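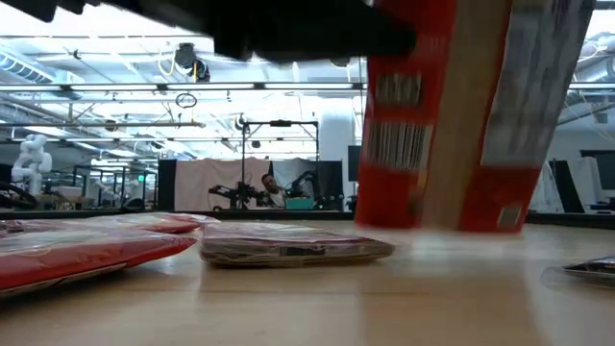 Armindo Barros wrote that his orange marmalade sat in the jars for a week and still pours, and asked whether he can boil it again or has to throw it out. He can boil it again. Short thread on set, pectin and reboiling.

1/ Marmalade sets when three things line up: enough pectin, enough acid, and sugar at the right concentration. Runny marmalade usually means the third one. The pan came off the heat too early.

2/ The number to look for is 220 F at sea level. More exactly, it is 8 degrees F above the boiling point of water in your kitchen. Boil plain water first, read the thermometer, add 8. My probe is a Drorer and it reads 2 degrees low in boiling water, so I correct for that every time.

3/ Keep the probe tip in the middle of the liquid. Touching the bottom of the pan gives a high reading, and a high reading is how people end up with syrup.

4/ Base recipe for anyone who needs it: 500 g Seville oranges, 1 kg sugar, 1.2 liters water, juice of one lemon. Peel sliced thin. Seeds and pith tied in cheesecloth and left in the water for 24 hours before any heat.

5/ The soak matters. Most of the pectin in a Seville is in the pith and around the seeds, and it needs water and time to come out. After the first cook, squeeze the bag hard over the pan. What comes out is thick and cloudy. Scrape all of it in.

6/ Simmer the peel until it crushes between two fingers before the sugar goes in. Sugar stops the peel from softening any further. If yours came out chewy, that was the step.

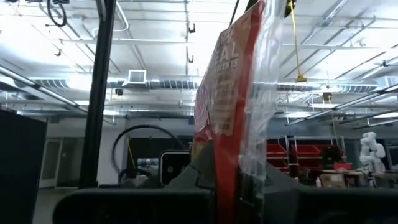 Packaging reads "REAL."

7/ Reboiling a failed batch. Empty the jars into a wide pan. Wide is important, because you are removing water and a tall stockpot does that slowly. Add a tablespoon of lemon juice for a batch this size.

8/ Bring it up gently until everything is loose, then to a full rolling boil. Start testing at 5 minutes. Cold saucer, half a teaspoon, back in the freezer for a minute, push with a finger. Wrinkles mean done. Take the pan off the burner while you test or it keeps cooking.

9/ Expect a darker color and a slightly more caramel flavor the second time. Yield drops too.

10/ Wash and heat the jars again and use new lids. The sealing compound on a flat lid is made for one use. I buy the plain Beltley lids, but any that fit your jars are fine.

11/ Someone will ask about powdered pectin. It works, but it goes in at a different point from liquid pectin, and the sugar ratio in the leaflet is for that product only. Don't mix instructions from two boxes.
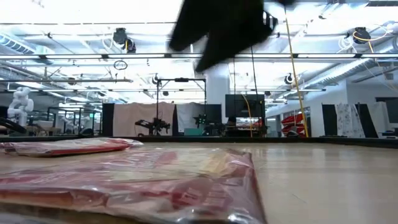
12/ Which also applies to low-sugar pectin. It gels with calcium in some brands and the boil is much shorter. A regular recipe with low-sugar pectin swapped in gives you rubber or soup.

13/ Wait before deciding a batch failed. Marmalade can take up to two weeks to finish setting, and Armindo is at one. If the jars are sealed, I would leave them another week before opening anything.

14/ Rest the pan 10 to 15 minutes before filling, then stir once. This keeps the peel from floating to the top of the jar. Headspace is 1/4 inch.

15/ Processing time is 10 minutes in boiling water up to 1,000 feet. Add 5 minutes from 1,001 to 6,000. Start the clock when the water is back at a boil.

16/ My December batch went to 218 and I stopped there on purpose. It is soft and good on yogurt. It slides off toast.

Search posts Enter keyword Go

Home Threads Replies Saved About

Recent from this account
Fig jam without added pectin
Langat kettle, two seasons of use
Labeling jars with the Plandico sheet
Why strawberries float
Grapefruit peel: blanch once or twice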